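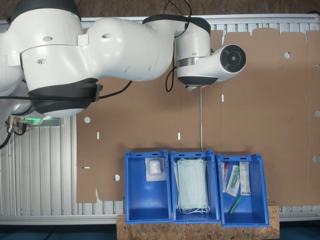 The Medthorpe Reuse and Recycling Center will change the way it accepts paper and packaging beginning in the new year. Under the revised schedule, mixed paper and corrugated cardboard will be collected in separate containers at both the Rikeck and Sarnon drop-off sites. Residents are asked to open cartons fully before arrival, so that each lies as a single flat sheet like the brown one under the arm, with its tabs spread out. Small holes and slots cut into the cardboard are acceptable. Wax-coated cartons and food-soiled boxes will continue to go with general waste.

The Center received 230 tons of cardboard last year, compared with 203 tons the year before. Much of it arrived unopened — a practice that fills containers quickly and adds to hauling costs. Households with more than 300 pounds of material should arrange a delivery time in advance through Harpreet Carrier at the Center office. Business accounts remain with Vitalii Hordiienko, and current permits stay valid until August.

Recent items
Winter Hours at the Sarnon Site
Heiskanen Road Entrance Reopens
Battery and Paint Collection: What to Bring
Permit Renewal for Business Accounts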